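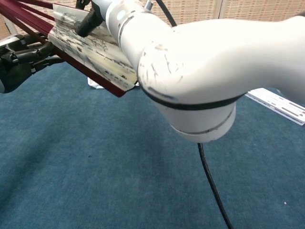

Fri 12 March: second arm, budget notes

Spent most of the morning with the Kiseck quote open in one window and our own spreadsheet in the other, and I think I finally understand where the money goes, so I'm writing it down before the weekend wipes it out of my head.

The arm we have is good for a while yet. The white casing on the elbow is scuffed up pretty badly and I know a couple of you have asked about it, but I don't want to spend on new covers this year. Scratches are scratches. What I would like to pay for is cable management. We've got a black cable hanging down under the elbow to the carpet, and every time I walk past it I think about somebody's foot. Skarko sells a clip-and-sleeve kit for 90 dollars and I've put 2 of them on the list, one for this arm and one for whatever we buy next.

As for what we buy next, well! Kiseck wants a deposit up front and quotes 17 weeks for delivery, which is longer than they told us in February. Besus can ship sooner but their price leaves out the controller and the mounting plate, and by the time I'd added those back in (plus freight, plus the training day they seem very keen on) the two came out close enough that I'd go with Kiseck and wait. Same make of spares on one shelf is worth a lot to me.

Fingers for the black gripper: still need a line for spares. I left it blank last time and regretted it.

The battered white board can stay in use as a test piece. It's chipped and streaked all over and it owes us nothing, so please don't let me order a new one just to have something pretty.

Floor: Konstantinidis offered to price hard flooring for the cell. I do like the blue carpet, but a second arm will want a proper base under it, so I said yes to the estimate, no promises. Ask them whether the price includes lifting the old stuff.

To do Monday: email Kiseck re deposit terms, find the February quote, move freight to its own row.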